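13 May 2021. Water hardness and limescale, kettle element trials, bench 2.

Started the second run on the Tuvomari supply. Erick Biwott brought the samples over from Lukumay first thing, all labelled, two with the caps not fully home. Those two have been put aside and will not be used for alkalinity.

Method as before. Each element gets 5 boils per fill, then drained, dried in the oven and weighed. Blank is deionised. Titration with EDTA at pH 10, Eriochrome Black T as indicator, end point taken at the first clear blue with no trace of purple. I am still reading the end point late by a drop or so compared with Erick. We agreed that one person does the whole set from now on, and it will be him.

Buffer was made up fresh. The old bottle had gone cloudy and I suspect it was behind the drift in the last three readings of the first run. Those readings are struck out in the main sheet but left legible.
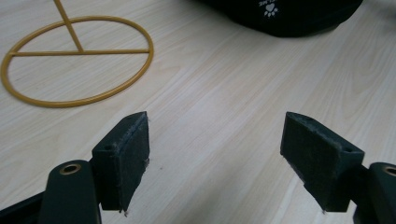
**Why weigh the element and not the scale scraped off it?**
Scraping loses the fine powder and takes some of the plating with it, so the mass comes out wrong in both directions. Weighing the element before and after acid cleaning gives a difference we can repeat.

Results so far:

- Gultville borehole, total hardness 150 mg/l as CaCO3. Thin even film, wipes off when damp.
- Tuvomari mains: not finished. First two titrations agree, third does not. Repeat.
- Lukumay tank: only enough left for one more set once the two bad bottles are taken out.

The Gultville element gained less than the first run predicted. Possible causes: lower bicarbonate fraction, or the oven drying for longer this time (I forgot the timer and it had an extra half hour). Needs the alkalinity figure before it means anything. Do not quote it to anyone yet.

Cumulative boil count on the long-term rig stood at 1,856 when I read the counter. It is due to stop at 3,637, the same figure as the Clukorgate rig, so that the two can be compared directly. At the present rate that falls in September. The thermal cut-out has tripped twice overnight. Reset both times, no damage to the element, but the lid gasket is hard and should be changed before it leaks steam on to the switch.

Descaling: citric acid at 5 per cent, warm, does the job on the thin films. The thicker deposits from Clukorgate need a second soak. Sulphamic is quicker but pits the older elements, so keep it for the stainless ones only.
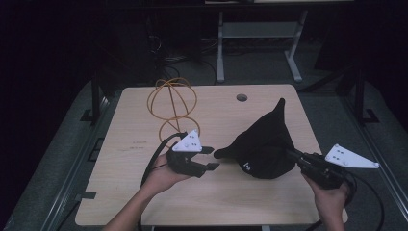 *Black grippers, one in each hand, over the table.*

To do:

- third Tuvomari titration, new burette tip
- alkalinity on Gultville and what is left of Lukumay
- order gasket and indicator
- check balance against the 50 g weight, zero was wandering after lunch
- ask Clukorgate which oven temperature they used, their sheet gives two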